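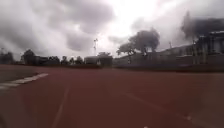 ## February 24, 2022 — track day at Tefera

Home, boots off, toast eaten, and I'm still buzzing, so I'm writing this before I forget the order of things. We got the whole session in! Grey from start to finish, great heavy clouds the whole width of the ground, and I couldn't have cared less. Clestell ran laps, and we ran them by the new rules, all of them, with the sheets filled in as we went and not in the van afterwards from memory (guilty, December, very guilty).

I should put down what the new rules are, or at least the ones that changed my day. Ebise wrote most of them. The old Vuton handbook was 47 pages and I don't believe any of us had read it right through, me included, and I've been signing the front of it for two years. Hers fits on both sides of a card. You can read it standing up with gloves on. I love it.

The first rule is that one person holds the stop and does nothing else. Doesn't film, doesn't chat, doesn't hold somebody's coffee. Today that was Ximena Orellana for the first half and me for the second, and it was so much harder than I expected. After ten minutes my eyes wanted to look at anything other than the robot. Ebise has put in a swap every 20 minutes for that very reason, and I'd thought it was fussy when I read it. I don't now. By the end of my turn I was glad to hand the thing over.

Second one, the stop gets tested at walking pace before anything quick. Three times, from three different places round the bend, and the furthest one is the one that counts. We had a bad patch by the long wall where the light on the handset went amber. It still stopped. But the card says amber is a fail, so we moved the stop holder to the inside of the bend and began the whole check again. Cost us a good while. Ximena was hopping from foot to foot wanting to get going, and she's the one who said "no, again, from the top" when I started to wave it through. Good for her.

Third, you say the speed out loud before you set it and someone else says it back. It feels daft for a couple of goes and then it feels completely normal. It caught one, too — I said four and had typed six. That would have been a rather exciting bend.

Then the runs themselves, and oh, they were lovely. Clestell has got so much smoother on the curve since the Porkell people sent us the new wheels. Run 544 was the one I'll remember, a full lap at the proper speed, no touch from anybody, holding its line all the way as if it had been doing it for years. I wanted to shout. The stop holder is not allowed to shout (that isn't on the card, I just felt it ought to be).

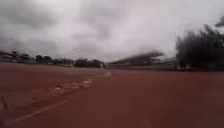

Ebise and I have been going back and forth for weeks over what counts as "the edge", and I think we settled it tonight over the phone. Her draft says the robot must stop if it crosses the boundary of the test area, which sounds clear until you're out there asking yourself which boundary. The lane line? The white kerb? The place where the red turns into grass? On a bend they're all different answers, and the lane line isn't always a good one anyway, the paint is so faint in places. I said use the kerb where there is one, as it's the thing a wheel would hit. She said fine, but then what about the wide open part on the way to the grandstand, all that plain red with no lines on it? And she's right, there's nothing there for us or Clestell to go by. So the new wording will be that where there's no marking we put out our own cones before the first run, and we write on the sheet where they went. I'm very pleased with that. It's dull and it'll work.

The other thing I want in is about pictures from the robot's side. When it's moving at speed everything smears sideways, trees and roof and the lot, and you can look at a still afterwards and be unable to say if a pale patch on the track is paint or something that's been dropped. Which matters if you're trying to work out why it swerved! So I'd like us to walk the lap before we start, pick up whatever can be picked up, and make a note of any marks that can't. Ebise thinks that could go under the heading about people and animals. I think it needs a line of its own. We'll see who wins, probably her.

Ximena asked on the drive back if all this would slow us down for good. We did fewer runs than in December, no getting away from that. But I could hand any one of today's sheets to a stranger and they'd know who had the stop, what speed it was set to and how the check went. I looked out the December ones when I got in and two of them have nothing on but my initials and a tea ring.

To do before next time:

- ring Tefera and ask if we may leave a cone mark by the bend
- new battery for the handset, and a spare
- find out if amber means range or charge, the manual says both
- print the cards on the thick paper
- type up run 358 from the old log, Ebise wants it for comparison
- buy 5 more clipboards, and pens that work in the cold

Bath now, then bed. Legs like wood from all that standing.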